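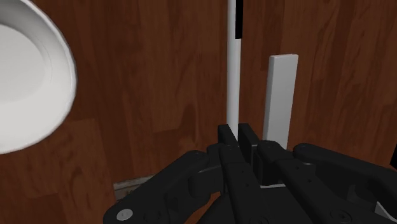

Speaker notes, Anjani Purba. Collecting demonstrations for the Veltetti hand, 2023-10-04. Start with what we are after. We want a policy that can pick up a thin upright object without knocking it over, and we want to train it from examples given by people. All of the examples in this talk come from simulation. The white block standing just past the fingertips is the target. It is plain on purpose, and so are the bowl and the pole. We left the textures off the objects and put the detail into the wood grain behind them. Give people a moment to look before going on.

Search this site Enter keywords Go

Next, how an example gets made. The operator wears a tracking glove and watches the simulated hand on a monitor. The hand follows the glove with a short delay. The operator reaches, closes on the block, lifts it, holds it still and presses a pedal to end the take. We save the joint angles, the commands, the object poses and the rendered view. If the block falls, the take is still saved, but under a different label.

Say here that we did not throw the failures out. At first we did. Then Devero asked for them, and it was a pain to go back and record more.

Numbers. We collected 212 takes over the February sessions. We kept 200 after review. The other 12 had tracking dropouts, where the glove lost a finger and the hand snapped to a flat pose. Those are no use to anybody. Of the 200, 28 are failed grasps. Don't read out the whole table, it is in the handout.

Resets. Between takes the block, the pole and the bowl are moved to new positions. We draw them at random inside limits. The limits were too tight in the first batch, and the policy learned to go to one spot whether or not the block was in it. If someone asks how we noticed, we moved the block a few inches to the right and the hand closed on air. Show the clip if there is time. Skip it if we are past the halfway mark.

Viewpoint. The view sits close to the hand, so the fingers hide the lower end of the block while the hand is reaching. We knew this and kept it, as the real rig at Plaltavau has the same problem. A second view from the side is recorded for checking labels only. The policy never gets it.

Operators. Two people did most of the takes, and their styles are different. One comes in from the side with the thumb wide open. The other comes in straight and corrects late. Training on both together was worse at first than training on either one alone. It caught up once we had about 70 takes from each. I don't have a good explanation and should say so.

Slide on labeling. Keep this short. Start of reach, first contact, lift, hold, end. First contact comes from the simulator, the rest by hand. Mention the Panagiotou tool by name and thank them for the export script.

Open problems. The simulated contact is too sticky, so some grasps pass that should slip. We are lowering the friction and replaying the old takes to see which still hold. Results are not ready, so don't promise a date.

Questions. Repeat each one into the microphone before answering.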